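Open day at Studico, simulation demo – who else went?

Posted 26 Feb 2026 by Sandro Pellegrini

I visited the open day in Dimbridge with my nephew. The robot demo was fully simulated, so we watched it on screens. 24 visitors were in our group, and we stayed longer than planned. I put four screenshots from the session here.

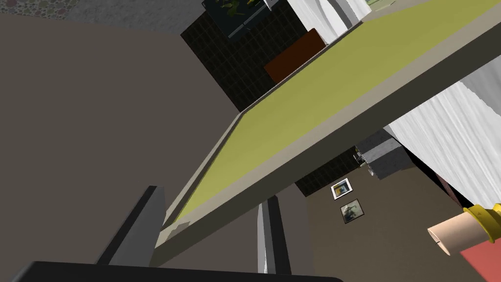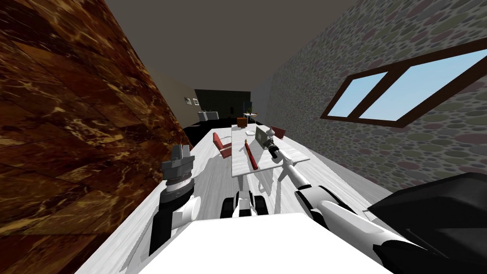
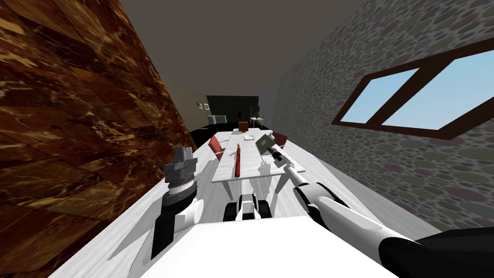
The last one is a close view of the gripper:
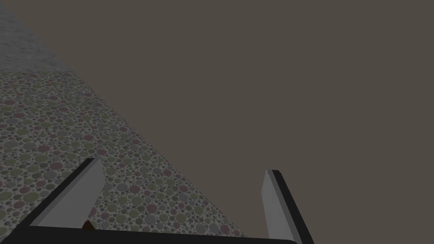
My nephew liked the two arms most. For me the talk was more useful, especially the part on planning the path of one arm while the other one waits.

prulley_fan
I was in the later group. Nice people, but I would prefer a real machine. In a simulation nothing is ever dusty or loose.

Sandro Pellegrini
I don't agree. They said they ran 523 attempts in January. With a real arm you would need many more weeks for this, and also spare parts.

safavi77
523 is not so much for a simulation. Did they say how many were good?

Sandro Pellegrini
137 in the first version. For the new version they did not give a number – I asked twice.

prulley_fan
Then I keep my opinion :) But I will go again next year. Was there parking on your side of the building?

Sandro Pellegrini
No, we came by bus.

Contact | © Dimbridge Makers Forum | Back to top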